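Nazar Hnatiuk
Gestuvano notes on paper stock, a thread
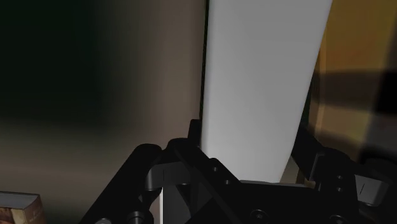 No. 46, p. 2

1/ Matte white coated sheet yellows faster than uncoated in the Kavthorpe store. Optical brighteners are the likely cause – they fade first.

2/ Humidity matters more than light below 50 lux. Keep the door shut.

3/ Backlund lists 258 sheets per carton. Store cartons flat, two high.

4/ Husten board warps across the grain. Check grain direction before cutting.

5/ Next issue: adhesives.

Sep 22, 2018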